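Cold-weather thread on server closet humidity, part 3. Same building, same closet, new numbers.

Relative humidity at the Trullatton office dropped to 163 logged readings below target in January. The boiler runs, the air dries out, static goes up.

The Meireles logger samples every 45 minutes. Too slow for door events, fine for a seasonal trend.

Target is 45 percent. At 67 you start worrying about corrosion on connectors instead.

Desktop tower, side panel off:

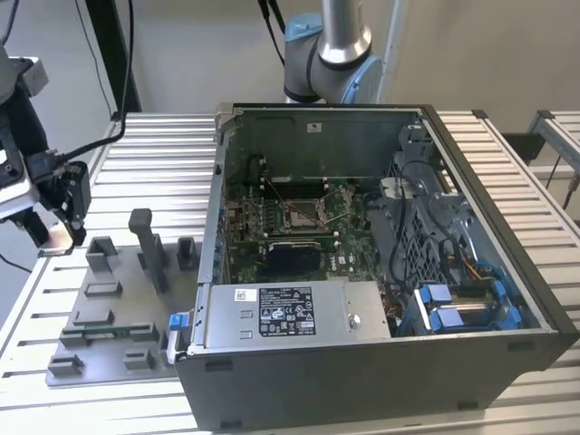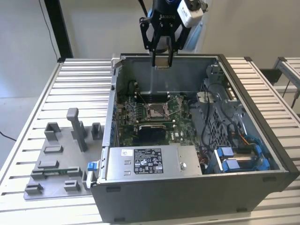
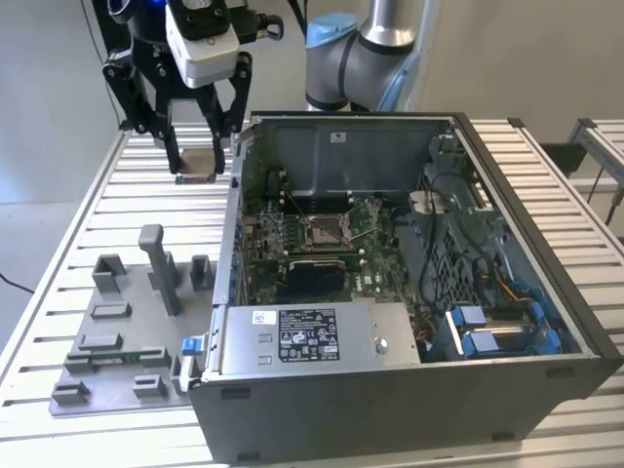 Eltcombe wants a humidifier in the closet. I would put it in the hallway and let the door grille do the mixing. Point source next to a rack is a bad idea.

Will post the February log when the logger battery is replaced.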